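3.2 Allocation of spend across channels

The second part of the study looked at how small business-to-business suppliers divide their advertising money when an outside agency plans it for them. We worked with records from Maltico, a regional media agency, covering 40 client accounts. Each account had used at least two paid channels, and each had kept the same agency contact throughout the period studied. Accounts that changed contact were left out, as a new planner often resets the budget and makes comparison difficult.

Clients were asked to rank their channels before seeing any results. Search advertising came first for most of them, followed by trade press and then paid social. The rankings matched actual spend closely in the larger accounts. In the smaller ones they did not, and trade press took a greater share than its rank would suggest. Interviews pointed to long-standing bookings that were renewed each January without review.

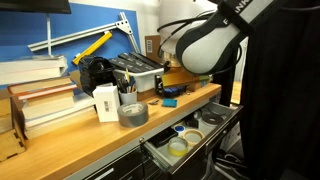 Department of Marketing and Media Studies, Dodinlow
Figure 4. Workbench with open drawer holding rolls of tape.

Two accounts are treated separately. Sandix, a supplier of workshop goods, moved 20 per cent of its trade press budget into search at the agency's suggestion. Choi, a packaging firm, kept its split unchanged and asked only for new copy. Both saw more enquiries over the following quarter, so the change of channel cannot be taken as the sole cause. Seasonal demand is the more likely explanation for at least part of the rise - both firms sell to customers who order after the new year.

We also coded 200 messages between clients and planners. Most dealt with deadlines, artwork and invoices. Only 8 raised the question of whether a channel should be dropped, and all of these came from the client side. Khrystyna Maksymiv carried out the coding, and a second reader checked a sample of it. Differences between the two were settled by discussion.

The message data do not cover telephone calls, where some budget decisions were probably made. Section 3.3 returns to this point using the planners' own diaries.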